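Subject: Re: petition count and the clerk's office

Hi all, quick one before work. Answers to Rami under his questions.

Rami Daher wrote:
> Do we know how many signatures the clerk threw out? And does
> the Rirovthorpe council still vote in December if we're over
> the line?

121 tossed so far. Mostly bad addresses, a few people who signed twice. We turned in 2270 and need 2000, so still OK — but thats not a huge cushion if she keeps going. Chu precinct sheets haven't been checked yet.
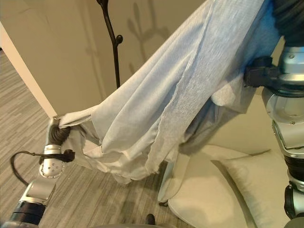
On the vote, yes as far as I know. The city attorney says once the count is certified they either repeal the Estier land sale or put it on the ballot. They can't just sit on it. She wouldn't put that in writing, I asked.

Things to do, please grab one:

1. Call the people on the rejected list. If they moved inside city limits they can sign a new card. Need these by noon the day before the hearing. Have the list, will send seperately. 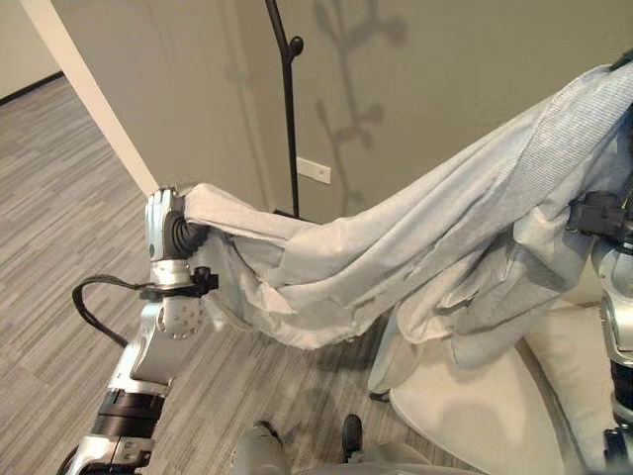 2. Speakers. Sign-up opens 8 am at the clerk's window, three minutes each. Please don't all say the same thing about traffic. Somebody take the appraisal, somebody take the Workbridge lease.

3. Copies of the sale agreement. All 49 pages, the exhibits are where the bad stuff is.
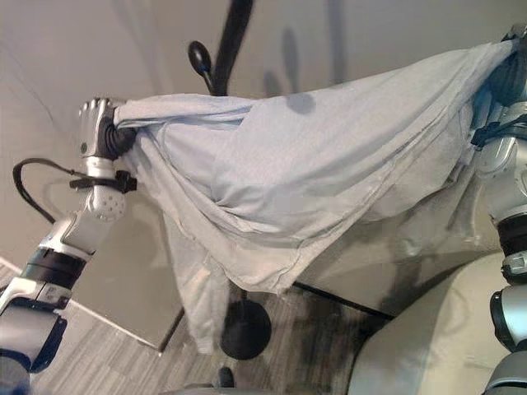
Also if a reporter calls you, fine to talk, just say you're speaking for yourself. Last time we got quoted as being against any building down there and spent weeks fixing it.

Gotta run. Reply to the list pls, not just me.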